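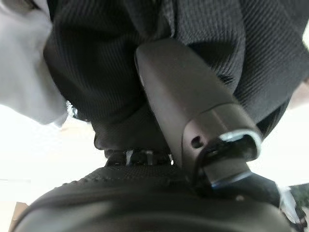 What the Bus Keeps: An Afternoon at the Setden Lost Property Window

June 3, 2022
By the features desk

The lost property office of the Setden bus line is at the back of the depot, past the vending machine and down a corridor that smells of floor polish. It opens at noon. The woman who has run it since the line still sold paper tickets asked me not to use her name, on the grounds that people would start phoning her at home about their gloves.

"They already stop me in the supermarket," she said. "I had a man describe an umbrella to me in front of the yogurt. Black, he said. With a handle."

She has a desk, a ledger, a wall of shelves and a kettle. The computer system, bought from a firm called Brollero, is supposed to match lost items to the people looking for them. She fills it in every evening and then finds the item by getting up and looking.

"It's a good system if everybody calls a thing by the same name," she said. "I put down cardigan. The customer puts down sweater, or top, or my gray one. Brollero says there's no match. Meanwhile I'm holding it."

Clothing is most of the job. The phones get collected within a day, usually by someone out of breath. Clothes are different. People take a layer off on a warm bus, get up at their stop and don't miss it until the weather turns. October is her busy month, when the whole town opens its closets and starts to wonder.

"I get calls about things they lost in spring. They're very hurt that we don't have it. I say, you had all summer, and they say, well, it was hot."

Items are held for 150 days. After that they go to the charity shop on Florau Street, where, she told me with some satisfaction, their owners have been known to buy them back. One woman came to the window afterward to complain about the price.

I asked which route was the worst.

"The 133," she said, before I had finished. "It goes out to the hospital and the college and then the swimming pool. You've got worried people, young people and wet people. I could run this office on the 133 alone."

The proof of ownership rules are her own work. The line's official form runs to two pages and asks for a receipt, which in her view nobody has ever kept for a scarf. She asks what was in the pockets instead. An honest person, she finds, is always embarrassed by the answer.

"If they say nothing, there was nothing in the pockets, I get suspicious. There's always something. A tissue. Half a cookie. If they go red, I know it's theirs."

She has been wrong, she admits. There was a coat, some years back, that two people claimed, both of them blushing. She made them each try it on in the corridor. It fitted both. She gave it to the one who had been rude about the color, reasoning that only an owner would bother.

And the strangest thing handed in? She sighed. Everyone asks, and everyone wants false teeth. She has had false teeth. She would prefer to talk about the accordion, which came off the late bus from Sokol in its case and was claimed by a boy's mother three weeks later, without enthusiasm.

"She asked me if there was a fee," she said. "I told her no. She looked like she'd been hoping for a big one."

There is talk of moving the office to the new transit center, with lockers and a code sent to your phone. She has seen the drawings. They show a wall of little doors and no chair, and she has raised the matter of the chair — twice in writing.

"I'm not against it. A locker can hand you back your hat. But half the people who come to this window have lost it somewhere else. Their car, their sister's house. I tell them where I'd look."

At that point the bell rang, and she went to see a man about a glove. He had brought the other one with him, in a sandwich bag, so that she could compare.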